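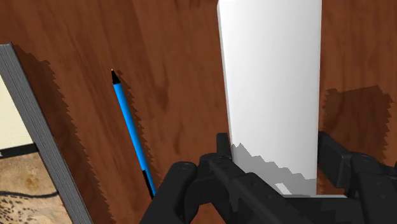 Search articles, schools, advice
Search
Clear

The year Lindholm stopped the queue

Jul 8, 2022

Until last year, parents who wanted a place at Lindholm primary had to turn up in person. The office opened at eight on the first Monday of the month, and by six there was usually a line along the railings. Families with two working parents took it in turns to stand there. Some paid a student to do it.

The school has 43 places in its reception class and received 304 applications for them this year. None of those families queued. The forms went through an online system called Foledis between the first and last day of June, and the time at which a form was sent made no difference to the result.

"I had a mother in tears at the gate in my second year here," says Maj-Britt Fagerlund, the head teacher. "She was fourteenth in the line and had been told that only the first dozen had a chance. It wasn't true, but I couldn't prove it to her."

Places now go first to children with a brother or sister at the school, then to children with a recognised medical or social need, then by walking distance from the front door. If two children live the same distance away, the order is drawn by lot. Parents may attend the draw, and this year 12 of them did.

Yolanda Collado was one of them. She lives in the flats behind the bus station, just on the edge of the area that normally gets in, and works early shifts at a bakery. Under the old rules she would not have applied.

"I did it on my phone in my break," she says. "It asked for the birth certificate and something with my address on it. I sent the wrong electricity bill and they wrote back the next day."

Her son has a place and will start after the summer.

The change has not pleased everyone. Distance is now the deciding factor for most families, and rents in the four streets closest to the school have gone up. Eskil Skjelbred, who lets flats in two of them, says he gets calls from people asking how many metres it is to the gate before they ask how many bedrooms there are.

Helmi Mäkelä has a different complaint. Her daughter is eleventh on the waiting list, and the list moves without any notice. "One week she was ninth," she says. "Then two families moved nearer and she went down. I understand the rule. I would like someone to tell me when it happens."

Fagerlund says letters will go out after each change from next year. The school also plans to offer help with the form on two evenings, mostly for parents who don't have a printer or don't read the language well - the office took more than 400 phone calls during the month, and most were from people stuck on the same page about proof of address.

Families who were refused can appeal in writing within 20 school days of the letter. Appeals are heard in September, and a child can stay on the waiting list while one is going on. Accepting a place at another school does not affect either.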